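Unit 3: Comparing Grippers on Soft-Shaped Objects
Turnthorpe Robotics Lab, notes by Lộc Lò
Revised Aug 19, 2024

Most of the blocks used in Unit 2 had flat, parallel sides. Food shapes don't. A roll or a twisted loaf gives the fingers curved faces at different heights, and the contact patch is small.

We compare two grippers. The Killberg is a parallel-jaw type with padded fingers. The Skustgate has three jointed fingers that close around the object. Both bolt to the same flange, so the arm program does not change. Update the tool offset and the payload before you move the arm.

Procedure
Run 15 picks with each gripper, same start pose. Approach from straight above at low speed. Set grip force to 12 newtons for the first set. Log the finger width at contact, the width after lift, and the result (held, slipped, missed).

Items in a basket are harder than items on the bare table. The rim limits how far the jaws can open, and a neighbor may sit against the one you want. Turn the wrist so the fingers close across the short side of the item. 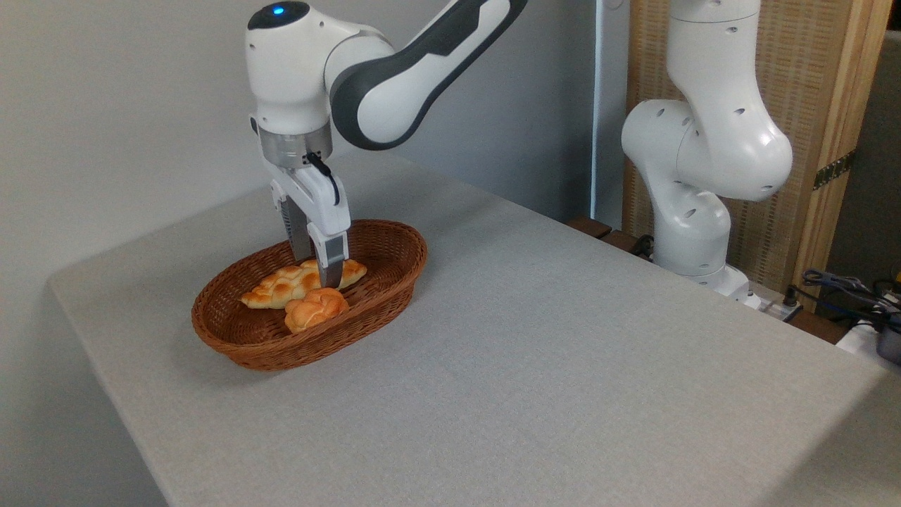 Finger width is reported as a value from 0 to 256, with 0 fully closed. Convert to millimeters before plotting. If the value reaches 0 during a pick, count it as a miss.

Common errors
Old payload left in the controller.
Fingertip pressing down on the item before the jaws close. Raise the target height and repeat.

Reading for next time: Sầm manual, chapter on force limits.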